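Tellholm Shared Workshop: Member Projects
28 April 2023
Reading time: 2 minutes

The Lanis bench build has entered its second stage. Members approved the project in December, and the arm has since been mounted, cabled and brought under software control. Work is led by Chinyere Onuoha, who also maintains the build log in the members' area.
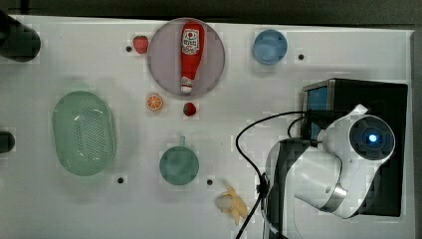

The purpose of the second stage is to establish whether a small arm, assembled and tuned by members in the evenings, can sort ordinary kitchen objects by name. The control program, called Pyo, was written in the workshop and now runs to 493 lines. It must tell apart objects of similar color and decide on a safe grip for each. A ketchup bottle lying across a round plate is a demanding case, as the gripper must close on the bottle and leave the plate where it is. The two strawberries present a different difficulty, being small and unlike each other in shade.

Grip settings are stored in a shared file so that any trained member may review them. Changes should be entered with initials and a short note. Members are asked not to alter the speed limits, which were set at induction and apply to all users of the bench.
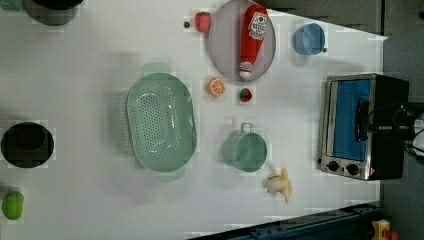
The bench may be reserved in blocks of two hours. A reservation covers the arm, the control computer and the Niretti parts cabinet. Objects used in a session should be returned to their bins, and the emergency stop tested before power is applied. Four places remain on the next induction, and requests should be sent to the workshop desk.

A revised wiring diagram will be issued once the cable route to the base has been settled.

Comments (3)

dmk: Will the grip file be readable from home, or only on the bench computer?

Chinyere Onuoha: A read-only copy is in the build log. Edits are made at the bench.

Harrow_lathe: Please put me down for the induction. I can help with the cable route too.

Contact: workshop desk, Tellholm | © 2023 Tellholm Shared Workshop | Back to top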